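Parish Life > Meetings > Minutes

Print this page | E-mail this page

Jiltomstead Interfaith Council
Minutes of the May meeting, Amwood Street Meeting House

The meeting was called to order at 7:18 p.m., the chair having been told it would start at 7. Precious Maglaya took the minutes, as she has at every meeting since offering to do it once.

1. Opening reflection
It was the Quakers' turn, so we sat quietly. A phone rang. It belonged to the chair.

2. Minutes of the last meeting
Approved with one correction. The word "heretical" in item 4 should read "theoretical."

3. Shared holiday calendar
The calendar now lists 42 observances across our member congregations. Two of them fall on the date of the council picnic, and one is a fast. It was moved to shift the picnic by a week. Someone asked if the new date was clear. It was clear of everything except the Methodist rummage sale, which the Methodists described as immovable. Motion carried, with the Methodists abstaining.

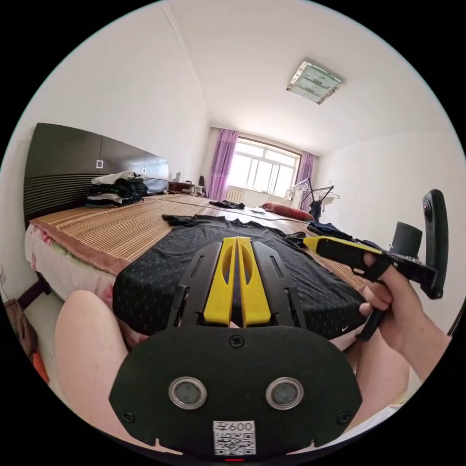

4. Text study series
The spring series on the Book of Ruth averaged 18 people a session, up from last year's Ecclesiastes, which may say something about Ecclesiastes. The fall series will be on hospitality to strangers in Jewish, Christian, Muslim and Buddhist writings. The Bandara Meditation Center will host the first evening and asks that shoes be left on the rack. The Lutherans asked if socks were required. They are not, but the center would be grateful.

There was a long discussion of translations. The chair observed that we had this discussion last year, and was asked to show where in the minutes. It was in the minutes. Discussion continued anyway.
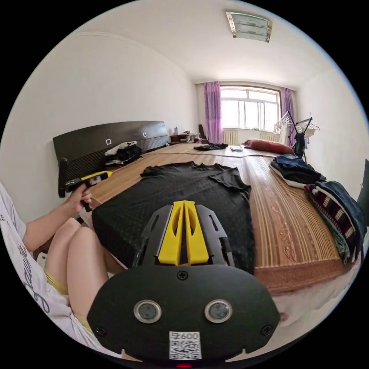 5. Use of the Udus Room
The room remains double-booked between the Torah reading class and the gospel choir's sectional rehearsal. Both groups have been gracious and very loud. The choir will move upstairs through the summer. The piano will not, as it took four people and a lapsed Presbyterian to get it down there.

6. Food at joint events
The labeling policy was read aloud again. Dishes must be marked for meat, dairy, pork, alcohol and nuts. "Mostly vegetarian" is no longer an accepted label.

7. Any other business
A request for shorter meetings was received and tabled for lack of time.

Closing prayer was offered by the Baptists. Adjourned at 9:42 p.m.

Respectfully submitted, P. Maglaya

Contact the council office | Copyright Jiltomstead Interfaith Council | Back to top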